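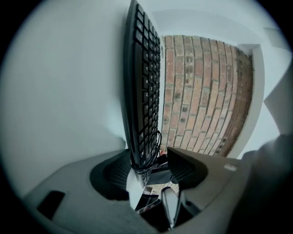 Surdu 在 Ulon 那场,站票和楼上座票能不能现场换?

现场可以换,找进门左手边的票台补差价就行,开演以后就不给换了,楼上坐满了也不给换。

——以上更新在一楼,省得后面的人翻页。下面是原帖。

楼主 半夜调弦

先说一下背景,我从《Plorkano》那张开始听 Surdu,之前的都是后来补的。这次他们巡演到 Pirkport,2023年7月15日星期六,场地是 Ulon,站票 35,座票贵一点点。我和我表姐两个人去,她腰不好站不了整晚,我自己又特别想站前面,所以手上是一张站一张座。问题是她又不想一个人坐楼上(也能理解啦,人生地不熟的),所以我在纠结要不要两个人都换成座。

顺便问问去过 Ulon 的朋友,楼上听起来到底怎么样?我搜了一圈,有人说楼上是全场最好的位置,有人说楼上像隔着一床棉被听歌,完全不知道信谁。

还有就是,新专辑那么安静的东西,放在一个能装 600 人的站席场子里,真的撑得住吗?有点担心又很期待!

2楼 老码头咸鱼

楼上坐第一排就很好,后面几排头顶压着一层顶,低频全糊在一起。去年二月我在那儿看过一个爵士四重奏,前半场坐后排,中场休息溜到第一排栏杆边上,感觉像换了一个调音师。所以看你表姐的票是哪一排,要是第一排就别折腾了,你陪她坐着吧。

新专辑那几首我倒不担心。Tudor Neagu 的嗓子本来就不靠音量,你看他以前那些现场录音,越小声越没人敢咳嗽。

3楼 六弦断一根

不同意楼上。他那些现场录音都是小酒馆里录的,底下坐的全是冲他来的人。Ulon 周六晚上是什么观众,去过的都知道,一半人是跟朋友出来喝酒顺便听个歌,吧台还开在场子里面,不是外面。安静的歌一起,你就听见冰块和聊天。

我的建议是站票别换,往前挤,前三排的人都不聊天的。坐楼上你会把底下所有人的说话声收得一清二楚。

4楼 老码头咸鱼

回3楼:吧台去年挪到门厅了吧?二月我去的时候场内就只剩一个卖水的小窗口。

5楼 六弦断一根

挪了?那可能是我记的老样子,我上次去确实有年头了。但是聊天的人不会因为吧台挪走就不聊天,这点我保留意见哈哈。

6楼 楼主 半夜调弦

谢谢两位!刚翻出票看了,表姐那张是楼上第一排,太好了!那我先去问问她旁边还有没有空位。

另外暖场的是谁有人知道吗?海报上只写了 Ikhsan Lau,我没听过这个名字,网上就搜到几段很短的视频,一个人抱着尼龙弦吉他唱。

7楼 薄荷汽水加冰

Ikhsan Lau!!一定要早点到!我看过他给别人暖场两次,第二次看完直接把主咖忘了(对不起主咖)。他话特别少,上来就唱,唱完鞠个躬就走,但是每首歌中间那种停顿,你会觉得整个屋子跟着他一起喘气。歌词有些是他家里的话,听不懂也没关系,我到现在也没听懂,照样在车上循环。

他现在还没正式出专辑,演出的时候会带一张自己刻的小碟来卖,上面六首歌,带现金,他不收卡。上次我就是没带现金,站在桌子前面翻包翻了半天,最后找旁边一个大叔借的,到现在想起来还脸红。

8楼 午后三点的鼓手

说个不讨喜的。我觉得 Surdu 从 Liviu Jitaru 走了以后就不是那个乐队了。2005 年第一张出来的时候,节奏组是那张唱片的骨头,你把鼓和贝斯单独拎出来都能听。现在新专辑里鼓基本就是拿刷子扫两下,好几首干脆没有鼓。你们说安静,我说没劲。

票我也买了,别骂我,毕竟听了这么多年。但是我去是为了听老歌的,要是整晚都放新专辑我会很失望。

9楼 六弦断一根

哎,8楼这个话题一开就是十页起步。

Liviu 是好鼓手,这没得争。可是你回去听第二张,后半张他自己已经打得很收了,《盐仓》那首全曲就一个底鼓加一个铃鼓。乐队往安静走是他还在的时候就开始的事,不能全算在换人头上。

10楼 午后三点的鼓手

《盐仓》能一样吗!那个底鼓每一下都踩在你胸口上,收是收,里面有劲儿憋着。新专辑的安静是真的空。我打鼓的,可能耳朵长歪了,反正我听着就是少了东西。

11楼 老码头咸鱼

我倒是喜欢那个空。Cornel Costache 的手风琴终于有地方站了。以前那几张里面他老是被埋在吉他后面,得戴耳机才能找到他。新专辑第一首开头那一长段,就他一个人拉,风箱换气的声音都留着没剪,我第一次听的时候在厨房切洋葱,切着切着停下来了。

12楼 楼主 半夜调弦

厨房那段笑死,我第一次听是在洗衣房等烘干机,也是听着听着忘了拿衣服。

更新:表姐旁边那个位子还在!已经换好了,补的差价在票务那边电话搞定的,接电话的姐姐人特别好,还提醒我说楼上第一排的栏杆有点高,个子矮的可以跟领座的人要一个坐垫。记下来给后面的人参考。

8楼说想听老歌,我看前几站的歌单,有人发过,老歌大概占三分之一,都放在最后。不过他们好像每一站都改顺序,所以也说不准。

13楼 路过的提琴盒

插一句,开车去的人别停 Pirkport 老鱼市后面那个停车场,演出结束的时候铁门是锁的,上回我们一车人坐在路边等到有人来开。停火车站那边走过去,路上有坡,但是晚上有灯。

关于新旧之争,我站中间。第一张我也爱,可是第一张现场其实很吵,吵到听不清词。现在我年纪大了,听得清词比什么都要紧。

14楼 薄荷汽水加冰

“年纪大了听得清词比什么都要紧”,我要把这句抄在冰箱上。

15楼 午后三点的鼓手

13楼你也要背叛革命吗 :(

行吧,我带着开放的心去。回来再吵。

16楼 楼主 半夜调弦

回来了回来了!说好要写的,趁还记得赶紧写,会很长,大家随便看。

我们到得挺早,门口已经有人排队了,票台那边换票的也有好几个,所以我把一楼改了一下,把换票的事写在最前面。坐垫真的有,深色绒面的,我表姐要了一个,我死要面子没要,到后半场后悔得要命。

Ikhsan Lau 上来的时候灯都没全暗,好多人还在找位子。他就坐在一把椅子上,低头拨了两下弦,然后开口。7楼说得太对了,第一首唱到一半,底下就没声音了,找位子的人就那么站在过道里不动了。他中间只说了一句话,说谢谢 Surdu 让他来,说完又低头拨弦。小碟我买到了!带了现金!他收钱的时候还认真跟我说了声谢谢,我紧张得把找零掉地上了。

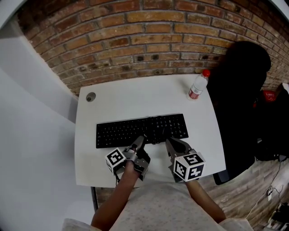
然后换场的时间有点长,我和表姐就在座位上把带来的橘子糖吃完了,她一直在念叨刚才那首听不懂词的歌,哼得还挺准。等灯真正暗下来的时候,先是完全黑的,黑了好一会儿,手风琴先响。就是新专辑第一首那个开头,2楼的朋友你要是在场肯定也会停下手里的洋葱。Cornel 坐在舞台最靠边的位置,灯一点一点给上去,等看清楚他的时候 Tudor 已经站在话筒前面了,谁也没看见他怎么走上来的。

前面几首都是新的,一首接一首,中间不说话。我知道有人会说闷,可是我在楼上真的一点都没觉得闷。声音很干净,人声就在正前方,手风琴偏左一点,吉他的泛音一直飘到顶上去。聊天声嘛……有一点,后场那边有一小撮人,到第三首的时候被旁边的人嘘了一下,后来就好多了。所以3楼和2楼算是各对一半吧。

中间 Tudor 终于开口说话,讲他们来的路上车坏在半道,是 Rostislav Gajdoš 下去修的(他就是现在的鼓手嘛),手上全是油,上台前洗了三遍还没洗干净,说完让他把手举起来给大家看,全场鼓掌。Rostislav 很不好意思地举了一下就赶紧去拿鼓刷了,可爱死了。

后半场开始走老歌。《盐仓》来了!底鼓真的是踩在胸口上的,隔着栏杆都感觉到震。10楼,我整首歌都在想你,你在哪儿呢,你哭了没有。

返场两首,第一首是一首没录过的,Tudor 说还没有名字,先叫它“周六”。第二首把 Ikhsan Lau 叫上来一起唱,话筒只有一支,两个人头挨着头。结束以后灯亮起来,大家都没马上走,站在那儿发愣。我表姐平时只听广播里的老歌,出门第一句话是问我新专辑在哪儿买。

扣分项也说一下:楼上只有一个洗手间,中场排队排到楼梯上。还有周边摊位T恤没有小号,早早就没了。

17楼 老码头咸鱼

写得真好,像又看了一遍。我在场,站在右边柱子旁边,那个全黑的开头我前面有个人手机亮了一下,被三个人同时回头瞪,场面很精彩。

声音方面补充一下,底下右边低频有点多,《盐仓》那段其实有点轰,走到中间就正常了。看来楼上第一排还是赢。

18楼 午后三点的鼓手

我也在。

好,我认一半。《盐仓》是真的好,Rostislav 没有照着 Liviu 的打法来,他把第二段的重音往后推了一点点,我一开始以为他赶不上,后来发现人家是故意拖着的,拖得我头皮发麻。没哭,眼睛进了点东西。

但是前半场我还是觉得长。连着那么多首慢的,中间哪怕插一首快一点的呢?我旁边两个人在第四首的时候出去买水,一直到老歌才回来。你要说这是观众的问题也行,可我觉得排歌单的人也得想想站了那么久的人。

19楼 六弦断一根

这个我居然同意你。我站前面,脚真的酸。不过我不想他们插快歌,我想他们把《Plorkano》里最短的那首挪到中间来,就是只有口哨和吉他的那首,换口气,又不破坏气氛。

另外我承认吧台真的挪到门厅了,2楼赢了。

20楼 午后三点的鼓手

口哨那首……也行。总比再来一首手风琴独奏强。

21楼 老码头咸鱼

手风琴招你惹你了??

22楼 路过的提琴盒

没去成,孩子发烧,票转给同事了,看你们写的又高兴又难受。同事回来跟我说“挺好的,就是有点困”,我决定以后不转给他了。

有人录到那首没名字的吗?我知道场地写了不让录,就问问,有人记得大概什么旋律也行。

23楼 薄荷汽水加冰

我没录,但是我记得副歌,第一句是往下走的,走到底停住,然后他不唱了,让吉他把剩下半句弹完。词里反复有“把椅子搬到外面去”,别的没记住。回家路上我一直在哼,第二天早上醒来发现哼成另一首歌了,气死。

24楼 楼主 半夜调弦

对对对!椅子那句我也记得!我和表姐还争了一路,她说是“搬到外面去”,我听的是“搬到海边去”,看来她赢了。

22楼孩子好点没有?他们冬天之前应该还会再跑一轮小场子,Tudor 在台上提了一嘴,没说哪些城市。要是来这边我开新帖喊大家。

25楼 路过的提琴盒

好多了,谢谢,已经在沙发上蹦了。等你的帖子。

26楼 新来的西瓜皮

弱弱问一句,只听过他们一两首歌的人,从哪张开始比较好?看你们吵得我两边都想听……

27楼 午后三点的鼓手

第一张。从头放到尾,音量开大,邻居不敲墙就再大一点。

28楼 老码头咸鱼

别听他的,《Plorkano》,晚上关灯听。

29楼 六弦断一根

第二张,两边都有一点,听完你就知道自己是哪边的了。

30楼 新来的西瓜皮

好的……三个人三个答案。那我先听第二张,周末听完来交作业。

31楼 楼主 半夜调弦

等你作业!对了,有人那天在楼上第一排捡到一条灰色的薄围巾吗?我表姐的,场地那边打电话问过说没有,要是哪位捡到了麻烦私信我一下,谢谢啦。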